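Apr 19, 2020

I've been going through my January notebook, and it's nearly all seals. I had forgotten how many pages I filled in one trip! The plan had been to write it up the week I got home, so apologies to Precious Lagman, who has asked me twice.

We stayed at Cestthorpe, right at the end of the lane where the tarmac gives up and the sand takes over. Roel Nijs had booked us onto the early boat, a stubby little thing called the Malden with a bench down each side and a skipper who talked the whole way out (gulls, mostly, and the price of diesel). There were only 9 of us aboard, so everyone could get to the rail.

The colony is on a long sandbank that shows at low water. You smell it first. Then you hear it, a sort of moaning that carries a long way over flat water, and then what you'd taken for a heap of driftwood lifts its head and looks at you. Grey seals, big ones, with a few late pups still in patches of white fluff. The skipper cut the engine and let us drift, and one bull came up so close behind the boat that I could hear him breathing through his nose. I've watched seals since I was small and I still grabbed Roel's sleeve!

The wardens' board at the landing stage had the winter count chalked up: 1,751 pups. Hajnalka Farkas copied it down before the rain got to it, and I'm glad she did, as my own page for that morning is mostly pulp. 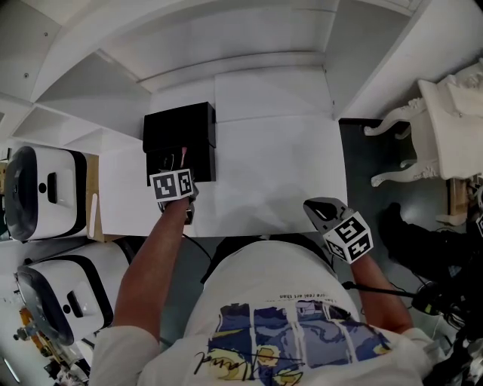 *Painted T-shirt, black box.*

On the way back we went round by the old pier, where the turnstones were working along the weed in a gang of 31 (Hajnalka again, she can't help herself). They flip every single stone, even the ones the bird in front has just flipped. There was a red-throated diver further out too, low in the water, with its bill tipped up as if it had caught a whiff of something. It went under and came up miles from where any of us were looking.

Lunch was chips in the shelter by the slipway, then we walked north along the sea bank until the light started going. Brent geese came over in long wavering lines, chattering away, and dropped onto the mud in front of us. I'd happily have stayed until dark, but the tide was coming up the creek and Roel had only brought his short wellies.

Other notes from the same page: one marsh harrier, female, over the reeds. Two little egrets. Flask leaks, buy a new one.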